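About Eynon Back Issues

Secondhand magazines, annuals, old catalogs. Bought, sorted, mailed out from Altmont.

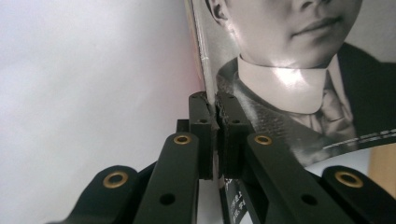

Who we are

Two people and a lot of shelving. Cristóvão Barreto does the buying – house clearances, library sales, the odd garage. Sibel Sönmez does orders, grading and the website, so if something's spelled wrong on here, that's on Cristóvão, he wrote this page.

Started with 42 boxes from a closed-down dentist's office. Mostly travel and gardening. Sold the gardening in a month, still have some of the travel.

What we stock

2469 issues listed online right now, more in the back waiting to be graded. Knitting, motorcycles, model trains, cooking, film, home repair. TV guides too, people want the week they were born. We don't do comics. Try the comics people.

Grading

Three grades – Clean, Read, Well Read. Clean means no writing, no torn cover, no missing pages. Read means a crease or a mailing label. Well Read is for cutting up, priced that way. Missing coupons always get mentioned in the listing.

Shipping

Orders go out Monday and whenever else we get to the post office. Flat mailer, card on both sides. More than 13 issues goes in a box. Tracking number comes by email, check your spam foldr.

Selling to us

Send a list first please, titles and years. No damp, no mold, no smoke. We'll travel for a big collection. Can't take anything in August – we're at the fairs.

Visiting

By appointment. Unit 1192, the door next to Statico, ring twice. Street parking is fine after 4 pm. Cash or card, and bring a bag becuase we run out.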